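# Teaching two arms to make filter coffee

February has mostly gone on one task, and it is still not finished.

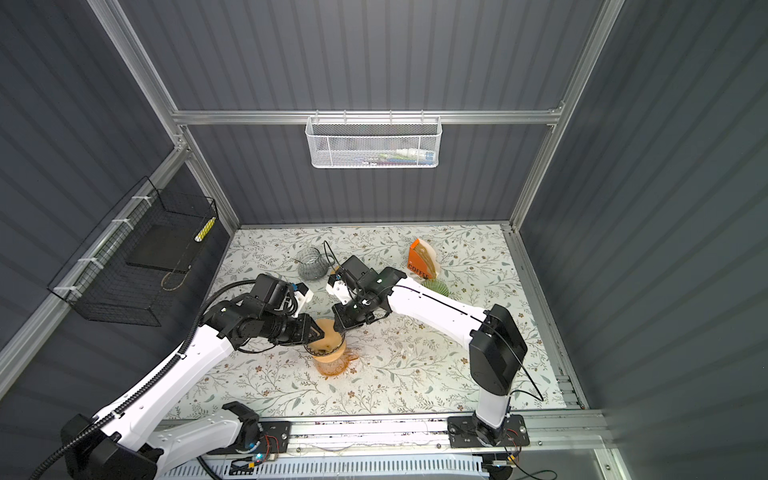 *Left gripper on the jug, right gripper coming in by the filter cone.*

We drive both arms by remote control. I sit at a desk next to the enclosure with a pair of smaller arms, and whatever I do with those the big ones copy. Everything gets recorded: the joint positions, the wrist cameras and the fixed camera. The recordings then go off to be trained on overnight.

The task is called Bennani in our folders. All the kitchen jobs have names like that. Tonitz was folding tea towels and Medon was stacking cups, and both were easier than this one.

The part I have been working on is getting a paper filter cone to sit properly in the mouth of the amber jug. Doing it with my own hands takes a couple of seconds. Doing it through the arms took me most of a minute at first, and I dropped a lot of papers. You can't feel anything through the controls, so you go by what the paper looks like when the jaws close. If it starts to fold in on itself you have squeezed too hard.

I tried one-handed to begin with. The jug slid about and I ended up chasing it across the table. Now the left arm goes to the rim and stays there while the right does the fiddly bit. The trouble is that the two grippers finish up very close together over the jug, and I have knocked them into each other more than once. The wrist cameras stick out further than you think.

I have 118 good recordings so far. Postia, the software we use for sorting them, lets me mark the bad ones as I go, and I throw out anything where I stopped to think for too long. If I hesitate, the robot learns to hesitate. I found that out with the cups, where the arm would pause over the stack every time for no reason except that I used to.

The target is 600. I can manage some 15 in an hour before my wrists get tired and the quality drops, so I do an hour in the morning and another after lunch.

I ran a first test on 60 recordings to see if it was worth carrying on. It got hold of the jug nearly every time and then mostly missed with the paper. I had always put the jug down in much the same place, so I have started moving it between goes, and turning the handle a bit as well.

Next is pulling a single paper off the stack. They stick together, and I haven't worked out a way of doing it that I would want copied.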